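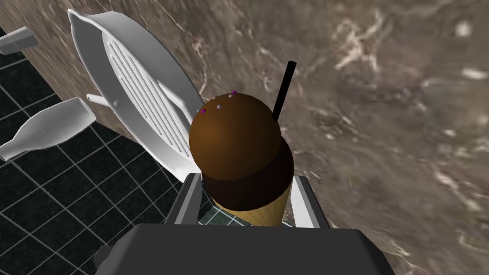 ¿Por qué se cae un objeto cónico de una pinza paralela si el sensor indica agarre correcto? Porque la fuerza normal se aplica sobre dos caras inclinadas y una parte empuja la pieza hacia fuera; el sensor mide presión, y la presión sigue ahí hasta que el objeto desliza.

Llevo desde marzo con este fallo en Derkanano, mi entorno de simulación para tareas de cocina. De 261 episodios con el cucurucho, 37 terminan con la pieza fuera de los dedos y el planificador convencido de que la lleva. El controlador (Omela, sin modificar) lee la fuerza una sola vez, al cerrar, y fija el estado "sujeto". Después no vuelve a consultarla.

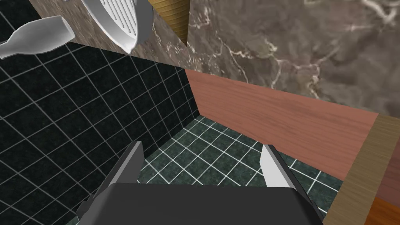
Pinza abierta, vista desde la cámara de muñeca.

Cambios probados: subir el rozamiento (enmascara el problema), reducir el paso de integración a la mitad (casi 5 veces más lento, mismo fallo) y comprobar la apertura de los dedos durante todo el traslado. Me quedo con el último. Si la apertura varía más de 5 mm, se aborta. Falta decidir qué hace el brazo tras abortar; ahora se queda parado.

Comentarios

nyarko: ¿Has mirado la malla de colisión? Con una envolvente convexa el cono me salía más ancho que el visual.

gastton: A mí me pasó con embudos. Lo del rozamiento también lo intenté, mal.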